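November
Posted by Sherif Kamel
Filed under: Workshop notes / Drainage and turf

Trestside track, going stick readings, second round

Started at 6.40 am, before the gallopers came out. River had dropped overnight and the back straight was draining, though the crossing near the 600 metre mark still had a soft strip along the rail. Took 40 readings, same pegs as last time, three drops per peg and the middle value kept.

Home straight is firming up evenly. The inside two metres are slower than the rest, same pattern as the October round. Back straight is patchy. Peg 32 gave a silly number twice, so I moved half a metre out and got something sensible. Have marked it in the book as moved. If anyone else does the next round, use the new spot and leave the old peg in.

Stestex probe: the collar is slipping again. I tightened it with the small hex key and it held until the turn out of the back straight, then let go. Readings after that were done with a cable tie around the collar. Not pretty. Need a proper grub screw, M4, and a drop of thread locker.

Back at the bench by 9. Downloaded the Lumbao logger. Battery was at 55 per cent, better than I expected after the cold nights. There's a gap in the rainfall column from just after midnight to 3 am. Rain gauge funnel had gum leaves in it, which might explain low totals but not a gap. Swapped the lead for the spare and will look again after the next decent rain. 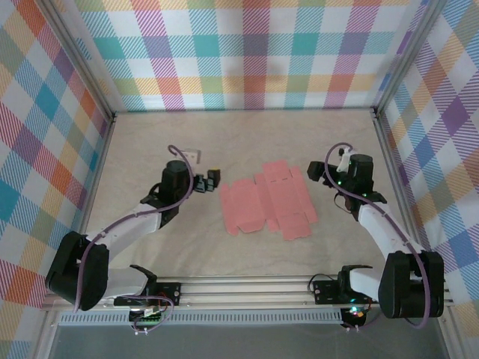

Pink box template, flat on the work surface between the two arms.

Plotted this round against the last one. The old mole drain under the crossing shows up clearly as a firmer line on the downstream side and does nothing on the upstream side. My guess is it's silted from the flood and the outlet is fine. Would like to rod it from the outlet end before we talk about digging. The club wants an answer before the trials, so rodding first, camera if we can borrow one, digger last.

Sand: the Plilora blend went down on the soft strip in the winter and has mostly disappeared into the profile. Cored two spots. Sand layer is there but thin and already capped with silt. Verti-drain before any more goes on top.

To do
- grub screw and thread locker for probe
- clean gauge funnel, fit mesh
- ring the club about access to the drain outlet
- repeat pegs 28 to 36 after rain
- copy the field book pages, the pencil is smudging

Recent entries
Gauge calibration, bucket method
Rail posts and where the water sits
Trestside, first round of readings
Coring tool repairs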